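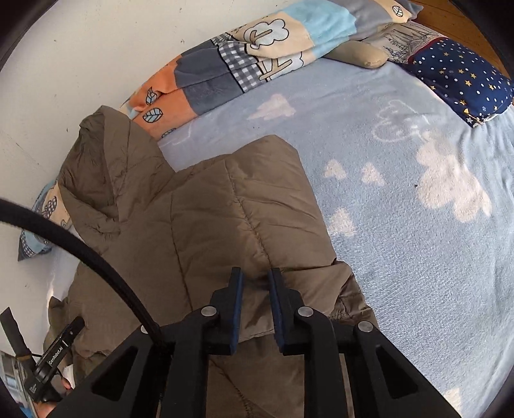 4.2 Garment handling on a bed

We had the most fun with this part of the build, and it taught us the most too. The hand-held grippers were put together in the shared workshop in August, on the same bench as the Lins lathe and whatever Maarten Dierckx was gluing that week. Once both of them closed smoothly we moved straight to clothes, and to a real bed with its bedding left on. A bare table is a fine place to learn to pick up a towel. A bed gives under the fingers, and a plush cover tends to come up together with whatever lies on top of it!

Our main garment was a brown quilted puffer jacket. We tried it next to a plain cotton shirt (called Bratness in our logs) and liked the jacket better from the start. The filling springs back after each squeeze, the smooth shell slides against itself, and every line of stitching gives the pads an edge to settle against. We recorded 300 handling runs with it. In 65 of them the operator let go and started the grasp again, and we kept those runs in the set, as they show how a person recovers from a poor first grip.

Sleeves were harder than the body. A grasp across the body only needs a fold of fabric that stands up a little, and nearly any approach angle will do. For a sleeve, the operator has to bring one finger down on the outer side and slip the other between the sleeve and the body before closing (Figure 2). Sumeya Araya worked out a slow tilt of the wrist that makes this much easier, and after an afternoon of practice all of us could do it. 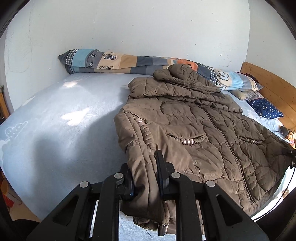 Figure 2. Sleeve grasp on the quilted jacket, with one finger pad on either side of the sleeve.

The decorations on the jacket turned out to be a gift. Beads and gathered strips are small, bright and fixed to the fabric, so they make good landmarks when the rest of the garment changes shape from one moment to the next. Our tracking script, Fedodex, could often find the pocket edges again after a fold had hidden them. It had more trouble in strong sunlight, where pale bedding washes out.

Two changes to the hardware came out of these runs. Ravindra Mishra recut the finger pads from a softer sheet, which stopped the shell from squirting out sideways during a fast close. We also gave the cable more slack, so that it no longer tugs at the wrist when the operator reaches across the bed. Both changes are included in the drawings for version 801, and the parts can be made with ordinary workshop tools. Section 4.3 repeats the sleeve runs with the new pads.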